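Teach the robot slowly, and let it see the mistakes 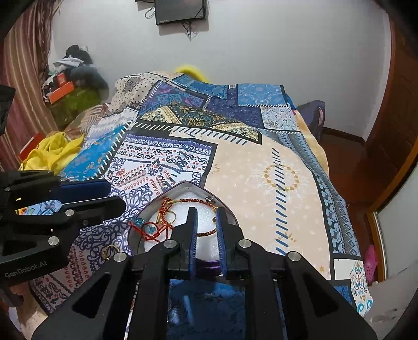 Most of the argument about teaching robots by hand is about quantity. Someone reports 1,000 demonstrations of a task, someone else wants more, and how those demonstrations were done hardly comes up. I think it should come up first.

At Mathias I worked through 240 recordings of small household jobs, mostly picking up bangles, rings and bits of cord and putting them down again. Manju Bisht and Shivam Yadav did the gripping. They had been told to be quick and clean, and any take with a fumble was thrown away. The result looked lovely. It also held very little about what to do when a bracelet slides or a thread catches on a finger pad.

We kept the fumbles in the next 100. Manju slowed down, and if she missed a ring she opened the jaws, backed off and tried again, all in the same take. I would sooner train on those than on twice as many perfect ones.

Dinesh Tripathi disagrees with me. His view is that a machine copies whatever it is given, so a hesitant teacher makes a hesitant robot. He has a point where the pause is only tiredness. Urmila Bhatt in the Cividley office limits people to 9 takes before a break, and I would make that a rule everywhere.

I also prefer hand-held grippers to remote control for this sort of work. With a remote arm you learn the controls first and the task second. Holding the tool, you can feel when cloth is dragging. Remote control still makes sense for heavy or dangerous jobs, and I wouldn't ask anyone to do those by hand.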